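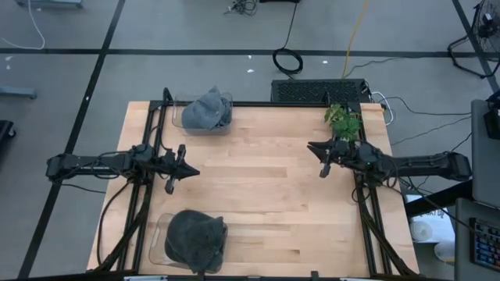 Talk to the Kekemham landlords' evening, Sat 14 May
Speaker notes

Start once people have sat down. Say who I am and that questions can wait until the end, apart from anything about the handout.

Subject tonight is service charges in small commercial buildings, and what the lease lets you recover. Most arguments I see start with the wording of the lease and end with a missing invoice.

First point: read the lease before you spend. "Repair" and "improve" are different words. The roof at Besthorpe is the case to use. The landlord replaced a felt covering with a better one and added insulation, and billed the tenants for all of it. The lease said repair only. The tenants paid for the covering and refused the rest. Pause for questions if there are any.

Second point: apportionment. Explain floor area against fixed percentage. Flastden has 15 units and a fixed percentage for each, set when the building was let. Two units were later knocked into one and the lease was never varied, so the shares stopped adding up to a hundred. The gap came to £806 in a year and the landlord had to carry it. Get a deed of variation done at the same time as the building work.

Third point: timing. Ask who in the room sends a budget before the year starts. Accounts should go out by June if the year ends in March. Check whether your lease has a cut-off for late demands — some do, and people miss it.

Reserve funds. Only if the lease allows one. Keep it in a separate account. Baumgart, the managing agents, put theirs on its own page of the accounts, which tenants seem to like.

If short of time, skip the section on lifts and go straight to page 2 of the handout.

Last part is the checklist. Read it out slowly. Lease, variations, budget, invoices, certificate, demand. Spare copies are on the chair by the door.

Take questions. Room has to be clear by nine.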